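Wirkdale Polytechnic – Department of Mechanical and Control Engineering
Third-Year Project Reports
Bin picking with a secondhand arm: fault report and revised cell rules
Author: Inmaculada Escobar
Submitted Sun 5 March

1. Background

Our project was supposed to be about picking bars out of a bin. For most of the fall it was about a yellow cable.

The assignment was simple enough on paper. Metal parts arrive jumbled in a bin, a camera finds one, the arm picks it up and puts it somewhere more civilized. Vanhove, the sponsor, wanted to know whether this could be done with old equipment and student labor, both of which are cheap. We wrote the control program on top of Amuter, the department's in-house motion planner, which has a manual of 4 pages and a great deal of personality.

Section 2 describes the fault. Section 3 is what we think caused it. Section 4 is what we changed, and section 5 is the part the safety office asked for.

2. The fault

In October we began overnight endurance runs. A run was a fixed list of pick attempts with a pause after each one, and the target was 2,375 attempts without anyone touching the arm. We had chosen that number by dividing the hours the lab is closed by the cycle time, and we were quite proud of it.

The first run stopped after some 300 attempts. The log showed the arm descending toward a part near the right wall of the bin, then a position error on the last wrist joint, then a protective stop. When I came in the next morning the arm was still holding its pose over the bin with the brake on, and a loop of the cable bundle had hooked itself over the bin's rim. The wrist had tried to keep turning. The cable had held its ground. I will say for the cable that it won.

There was no injury, as there was no one in the room. The jacket of one cable had been rubbed through to the shielding, and the bin had been dragged a little way along the table.

We did what students do, which is to say we pushed the cables back where they had been, pressed reset and tried again. The second run stopped in the same way, sooner. At that point my supervisor took the reset key away and asked for a written explanation.

3. Cause

The planner knows the shape of the arm and the gripper. It also knows the bin, which I had measured and entered as five flat plates. It does not know about cables. As far as Amuter is concerned the arm is as bare as it was in the catalog, and it will happily pick the route that wraps the wrist up like a parcel.

Most of the time this does no harm. The trouble comes with parts close to the right side, where the arm has to reach over the wall to get at them and whatever hangs under it comes along. If the gripper also has to turn to line up with a part lying at an angle, the slack moves out and down, toward the rim. 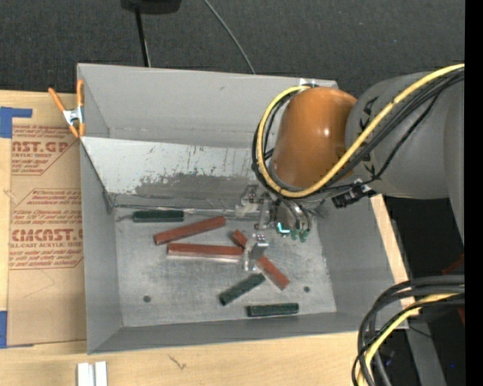 Figure 1. The gripper in among the bars, with the cables looped around the wrist and a connector hanging over the right wall of the bin.

The planner made matters worse by its choice of wrist angle. A straight bar can be gripped equally well with the wrist turned half a revolution the other way, and Amuter treated the two as the same. It chose whichever was nearer to the last pose. Over a long run the wrist crept around in one direction, a bit at a time, until the slack was gone. I found this by plotting the joint angle for the whole first night. It looks like a staircase. I had been checking success rates every day and had never once looked at it.

A smaller contributing factor was that the force limit had been raised during setup, by me, to stop nuisance trips when the fingers brushed the floor of the bin. I forgot to lower it again – the note telling me to do so was in my own handwriting.

4. Changes

The wrist is now limited to a half turn either side of neutral, and the program returns it to neutral after every pick. This costs time. Vanhove has been told.

The force limit is back at its original value, and the program refuses to start if it isn't.

We added a fat invisible cylinder to the planner's model of the wrist to stand in for the cables. It is a crude fix, and it puts a few parts near the wall out of reach. Those are skipped and logged.

We also asked Walteck for a quote on a proper cable guide. The quote was more than the budget for the whole project, so the cylinder stays.

5. Rules for the cell

No unattended runs until 2 full supervised runs have been completed without a stop.
After a protective stop, photograph the arm before moving anything.
Do not press reset until the cause is written in the log. "Cable again" is not a cause.
Turn the wrist by hand through its full range, power off, after any change to the cabling.
Only the supervisor may change the force limit.

6. Status

One supervised run has been completed since the changes, with no stops and a long list of skipped parts. The other is booked for the week after next. The damaged cable has been replaced and the old one is in the drawer under the controller, labeled, for anyone who wants to see the wear.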